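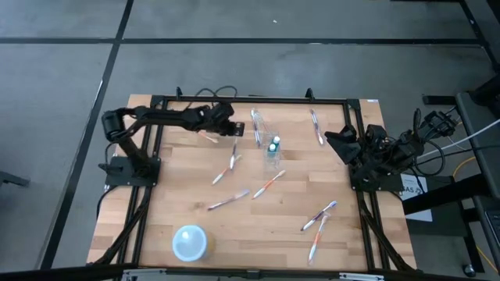

Soriano Tabletop Sorting Set: README and Rules for Recording

Maintained by Svenja Hinrichs (Setville station) and Bernd Rieger (review)
Last change to the rules: April

What is in this set

The set holds 1,888 episodes of two-arm tabletop work. In most of them the arms pick up small bathroom goods from the wood surface and put them into a clear container. A smaller part was recorded at our second site in Skillemham, with the same table height and the same rules. Every episode has joint positions for both arms, gripper opening, video from the fixed cameras and one short text instruction.

This file explains how the episodes should be recorded and when they should be rejected. Please read it before you add data, also if you have worked with an earlier version. Several rules were changed after the first review, and old habits are difficult to remove.

Rules before the first episode

1. Both arms go to their home position before anybody reaches over the rail. If one arm is folded and the other is extended, the table is still considered as in use.

2. The operator says "clear" aloud and waits for an answer from the second person. A nod is not enough. At Bovley we had a case where the nod was for somebody else.

3. Cables must have enough slack for the full reach of the wrist. Move the arm slowly through its reach once, by hand or at the lowest speed, and look at the loops. Do not fix a cable with tape to the rail.

4. Wipe the tabletop. Scratches may stay, but liquid may not.

5. Objects are scattered by hand, in a different way for each episode. Do not put them in rows. Some handles should lie close together or touch, and some should lie partly under the reach of an arm, so that the policy also sees difficult starts.

Rules for the objects

6. Toothbrushes keep their plastic wrapping for the whole session. The wrapping is part of the task. It reflects light and it slips in the gripper, and we want both effects in the data. If a wrapping tears, take the brush out and use a new one.

7. Bottles are placed upright with the cap closed. Check the cap by hand before each block of 15 episodes.

8. The clear organizer has compartments. Brushes go in the side compartments and the bottles stay in the middle. A brush that leans over the wall of its compartment is accepted when its lower end is inside.

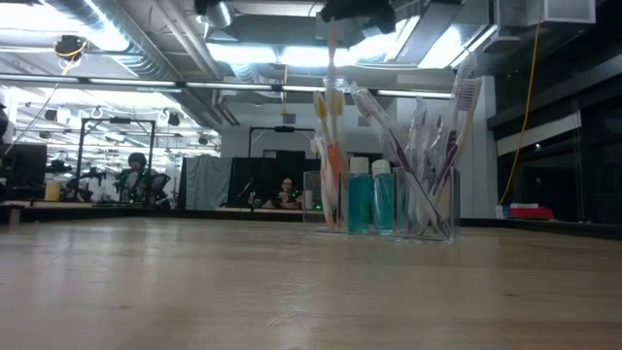
9. The gripper opens only when the lower end of the brush is below the top of the wall. Releasing from higher is faster, but the brush can fall on the bottles, and such episodes are marked "drop" and not "success".

10. Never push a brush down with closed fingers to make room. Lift it and place it again.

Stopping and rejecting

Every operator may stop an episode at any moment and does not need to give a reason. The stopped file is kept with the label "stopped" and is not counted as a failure of the operator.

Reject an episode if:
- a hand enters the work area while the arms are powered
- an arm touches the rail or the other arm
- the container moved so much that its bottom edge left the wood
- the text instruction does not fit with what was done

Until now 99 episodes were rejected under these points. They are stored in a separate folder and should not be mixed into training.

Labels

Each episode is checked by 2 people, and one of them must not have operated the arms. When they do not agree, Bernd decides, normally on the same afternoon. Allowed labels are "success", "drop", "stopped" and "reject". Please do not invent new ones; in the first version we had "almost", and it was used for everything.

People in the background

The fixed cameras see parts of the hall, so colleagues at other stations can be visible. Everybody who works in the hall is informed about this and has agreed in writing. Visitors must be told at the entrance. If a visitor does not want to be recorded, the session pauses until he or she has left the hall.

Known problems

The ceiling lights give bright reflections on the lacquered wood and on the clear walls. We did not correct this. In early Skillemham files the left gripper value has the wrong sign, see the notes in the folder "fixes".

Questions about the rules go to Svenja, questions about single labels go to Bernd. Proposals for a new rule should include at least one episode number where the present rule did not work.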